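Wrist-view grasp classifier: transparent items reported as "no object" in mixed-bin evaluation

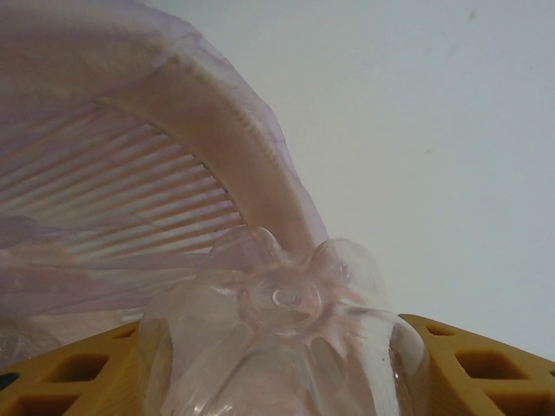 4 min read

Ticket status: Resolved, monitoring
Component: Perception, wrist camera stream
Project: Vindadari
Opened by: Brudidier evaluation group
Assigned to: Mojtaba Mohammadi
Last updated: June 13, 2025

Summary of the problem

During the mixed-bin evaluation, the grasp classifier returned "no object" for a number of wrist-camera images in which a clear plastic item was plainly present. The error was most frequent when the item stood close to a second item that was itself covered by thin, partly transparent film. The image attached to this ticket is typical of the group: a clear bottle, base toward the viewer, next to a pink comb in a sheer lavender bag, with the yellow-orange grid tray behind. The classifier assigned the comb and the bag to a single region and extended that region across the upper part of the bottle. The remainder of the bottle was labeled as background.

The evaluation set contains 2,494 wrist images. The baseline model, trained on the Joson release from February, failed in this manner on 19 of them. The count is small, but every one of the failures led the planner to skip a reachable item, and the evaluation protocol treats a skipped item as a failed trial.

Expected behavior

The classifier should return a separate region for each item, including items without color of their own, and should report low confidence where the boundary cannot be resolved. It should not return "no object" for a region it has not been able to separate from its neighbor.

Steps to reproduce

1. Load the baseline weights and the standard Vindadari evaluation configuration.
2. Run the classifier on the images tagged "clear/film" with the depth channel disabled.
3. Compare the predicted regions with the reference masks.
4. Repeat with the depth channel enabled.

The fault appears in both cases. With depth enabled, the region boundary moves slightly but the label does not change.

Investigation log

Entry 1, M. Mohammadi. Reproduced on the first attempt with both configurations. The confidence scores are high, which rules out a simple threshold adjustment. The model is not uncertain about these images. It is wrong.

Entry 2, M. Mohammadi. Checked the reference masks for the 19 failures. Two reviewers redrew the masks independently and the results agree with the originals. Labeling error is excluded as a cause.

Entry 3, Brudidier evaluation group. We asked whether exposure was responsible. In the attached image there are bright white highlights along the right edge of the bottle, and similar highlights occur in most of the others. Reducing the highlights in software before classification had no effect on the result. We consider exposure a minor factor at most.

Entry 4, M. Mohammadi. Reviewed the intermediate features. The bottle in the attached image carries faint pink and lavender tints from what lies behind and around it, and the model appears to rely on those tints when it groups pixels. The lower part of the bottle, where the tray is the nearest surrounding, is grouped with those surroundings. In other words, the model follows color and has learned very little about the shape of a clear object. The three rounded feet of the base are distinct to any human reviewer and contribute almost nothing to the score.

Entry 5, Fujimoto integration desk. Please confirm whether the fault affects deployed units. Our planner consumes the region list directly and has no second check for skipped items.

Entry 6, M. Mohammadi. Confirmed. Any unit running the baseline weights is affected. As a temporary measure, set the planner to request a second view whenever the classifier returns "no object" above an occupied tray cell. This costs additional cycle time and should be removed once new weights are installed.

Entry 7, M. Mohammadi. Examined the training data. Clear items are present in the Joson release, but they were placed singly against an even background. There are no cases of a clear item touching or overlapping a film-wrapped item. The gap in the data matches the fault closely.

Method applied

An additional 2,000 wrist images were collected with clear and film-wrapped items placed in contact. The base weights were retained and only the segmentation head was retrained. An edge-consistency term was added to the loss so that the thin reflections running along a clear surface would count as evidence of a single object. The term is applied only where the color difference across a boundary is low — elsewhere the original loss is unchanged.

None of the evaluation images were used in training. The item instances were also kept separate, so the particular bottle and comb in the attached image do not appear in the new data.

Result

On the full evaluation set, failures of this type fell from 19 to 2. The attached image is now divided correctly into bottle, wrapped comb and tray. Both remaining failures involve a clear item lying beneath a bag, a condition the new images cover only lightly. Performance on opaque items did not change by a measurable amount.

A control run using the new images without the edge-consistency term was also completed. It removed some of the failures but produced several split regions on ordinary bottles, in which one bottle was reported as two items. The term is therefore retained.

Open items

The evaluation group requests a further test in which the wrapped item is the grasp target and the clear item is the obstacle. The present result does not address that case, and it should not be cited as though it does.

Fujimoto is to remove the second-view setting after installing the new weights and to report cycle time before and after the change.

The edge-consistency term has been tested at a single weight only. A sweep is planned under a separate ticket.

Resolution note

Closed to new entries pending the monitoring period. Reopen if a "no object" result is observed above an occupied cell with the new weights installed. Attach the raw wrist image, the predicted regions and the configuration file — tickets without the configuration file will be returned to the sender.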